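4.2 Wrist-view perception and grasp target selection

The perception module of Manix takes one image from the wrist camera before each approach and returns a list of candidate objects, each with a mask and a support label. The support label records what the object rests on: the table, a plate, or another object. Earlier versions of the planner treated every mask as a separate item on the table, and stacked items were often merged into one target. Figure 2 shows a wrist view with toast slices stacked on two of the plates and foam blocks placed directly on the grid cloth.
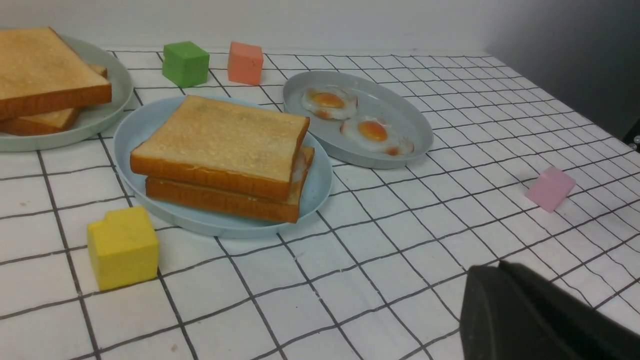 Why does the planner need a support label when it already has a mask for each object?

The mask gives the outline of an object but carries no information on the order in which objects can be moved. With the label, the planner can remove the upper item of a stack first and set the approach height from the surface below it.

Figure 2. Wrist-camera view of the tabletop with toy food on plates and foam blocks.

Labels were assigned by hand for 272 wrist images, of which 30 were held out for testing. The labeling tool, Prallo, stores the support relation as a directed edge between two masks, and edges that form a loop are rejected when the file is saved. Objects that extend past the image border keep their label but are not offered as grasp targets until a second view has been taken. Masks belonging to the gripper are removed before the support graph is built. The graph is then passed to the Undurow motion planner, which is described in Section 4.3.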